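Prolley: a catalog of student and amateur short films

README, last touched in March

Hi! Thanks for downloading this. Prolley is a table of short films that played at small campus and neighborhood screenings, the kind where the program is a folded sheet of paper and the projector belongs to somebody's department. I started it when I was helping Mekdes Negash book a student night and we couldn't find out whether a certain film had ever been shown in town before. It had, twice, and one of those times was in the same room. So now there's a spreadsheet (and, well, a lot of opinions about spreadsheets).

What you get

There are 3,013 rows in films.csv, one row per film. A second file, screenings.csv, has one row per showing, so a film that played four times has four rows there. The two are joined by film_id. The notes folder holds my typed-up versions of printed programs, typos and all. I left the typos in on purpose, so please don't send me fixes for those!
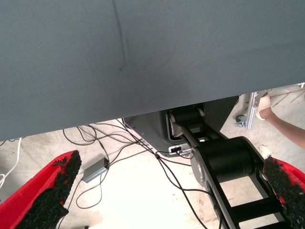 Can I use the catalog to find out who owns a film?
It only lists the names printed in the program, usually the director and sometimes a producer. For rights you need to write to the filmmaker or the school.

Columns that need explaining

title is the title as printed on the program. If the filmmaker later changed it, the newer one goes in title_alt.

runtime is in minutes, rounded up. Programs are wildly optimistic about running times, so where Bezawit Workneh and I had a copy to watch, we timed it from first image to last credit and put a 1 in timed. Everything else is whatever the printed sheet claimed.

format is what was projected on the night, which can be different from what the film was shot on. A lot of the older 16mm work was shown from tape. If the program said "video" and nothing more, so do I.

program_block is the name of the group of films it played in. Some of these are great. My favorite is "Moges and Other Weather," named after the short that opened it, which is all fog.

student is yes, no or blank. Blank means the program didn't say, and I don't guess.

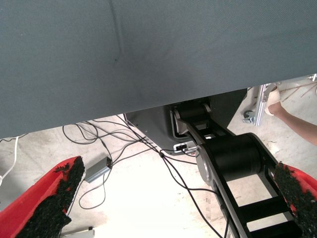

Cloth with a slanted lower edge and a faint diagonal crease.

Where it all came from

Most rows come from paper. Tolera Zeleke kept nearly every program from the Climix screening series and let me scan the lot over one very long Wednesday. Etenesh Tefera sent the handouts from her own series, Prullov, which ran in a rented hall and always had an intermission longer than the films. The rest came in by mail or email, a few pages at a time. If a film only turned up in somebody's memory, it's in maybe.csv and isn't counted in the total.

Coverage is lopsided, I'll admit. Almost 70 percent of the rows are from those two series, so please don't use this to say anything about student film in general. Animation is thin. Documentaries over 30 minutes are thinner still, because most of these nights had a length limit and people stuck to it. 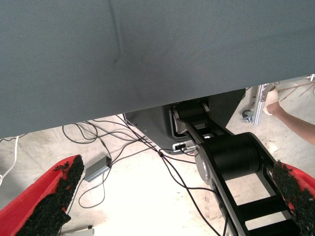

Color is the column I get the most mail about. I first set it up as a plain "color or black and white" box, and then Desta Gebremichael pointed out that half the experimental stuff is tinted, hand-painted or faded to pink, so it's free text now. Write what you see on the screen and don't fuss over it. The cloth up there looks gray-blue to me and somebody else would put gray or green, and I'd accept any of them in the column. Just add your initials in color_by so we know whose eyes to blame.

Known problems

Two films called "Stairs" by two different people with the same last name are probably mixed up in places. Start times before version 3 were typed from memory and shouldn't be trusted. Accents in names went missing in an early export and I'm putting them back by hand, slowly, starting from the end of the alphabet.

Adding a film

Send the title, the director's name as printed, the place, and a scan or phone snap of the program if you have one. One film per line is lovely, but I'll take a messy email too. If you made the film and would like your entry changed or taken out, say so and I'll do it, no reason needed.

Use it for whatever you like, and please credit Prolley by name if you publish something from it. And if you're programming a student night of your own, send me the sheet afterward!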